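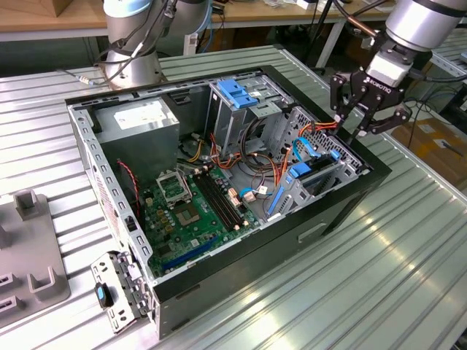
Nodden es nuestro paquete de investigación para el desmontaje robotizado de ordenadores de sobremesa, y estamos encantados de compartirlo por fin. El método, desarrollado por Rehema Lema y Josphat Sang, aprende de 391 demostraciones y decide sobre la marcha qué pieza conviene abordar. Lo difícil son los cables: un mazo naranja, rojo, amarillo y negro tendido entre las bahías de disco y las ranuras de memoria obliga a replantear la trayectoria de la pinza Robotiq - ¡y ahí es donde el planificador más nos ha sorprendido!

Novedades de la versión de abril
Política para dos brazos, con 3.928 trayectorias de evaluación
18 tipos de pieza etiquetados
Compatible con el simulador Jirico

Los pesos y el código de entrenamiento se piden a Esther Mutiso, del equipo Dimer.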